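Week 6: Sharing a kitchen – the sociology of domestic space
Tutor: Rukhsana Khattak

Welcome back! Last week we left the Bekgate flats half explored, and I want to pick them up again because they are such a good way into this week's topic: who decides where things go in a home, and what happens when two households have to agree on it.

Bekgate had one kitchen for every 8 residents. Teemu Huttunen spent a winter there, starting in December, and his field notes are a joy to read (do get hold of the full set if you can, the extract in the reader leaves out most of the arguments over shelves). He noticed that people rarely talked about rules. They moved a kettle, or left a cup on the wrong hook, and waited to see who moved it back. He calls this "quiet bargaining", and the phrase will come up in your essay questions.

Think too about what stays out on the side. In most of the homes he visited the things used every day lived in full view, and the things kept for guests were shut away. Draining the dishes is a lovely case – it is work, storage and display all at once.

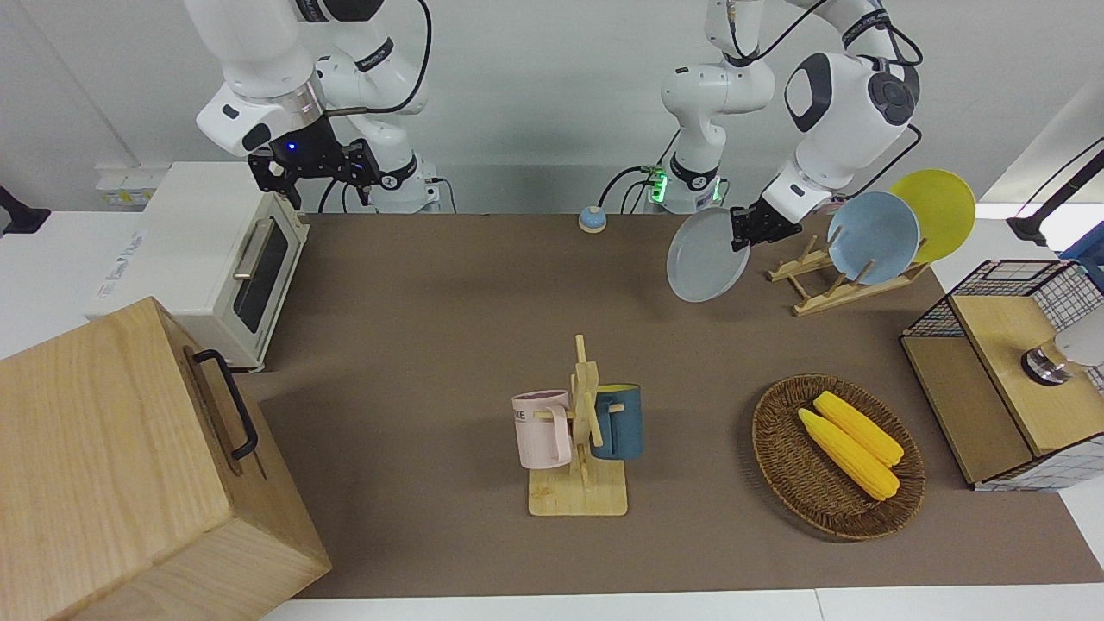
Fig. 2. A light grey plate held upright beside a wooden dish rack.

Compare this with the Malabanan reading, where washing up is done outdoors and in company. The chores are nearly the same but the talk around them is completely different! Mark any passage where a chore turns into a social event, and bring it along.

For next week
Read chapter 8 and the Trirkel case study.
Write 500 words on one shared space you know well: a staircase, a laundry room, a bus shelter, anything you like. Describe first, explain afterwards.
Bring a rough floor plan. Pencil is fine.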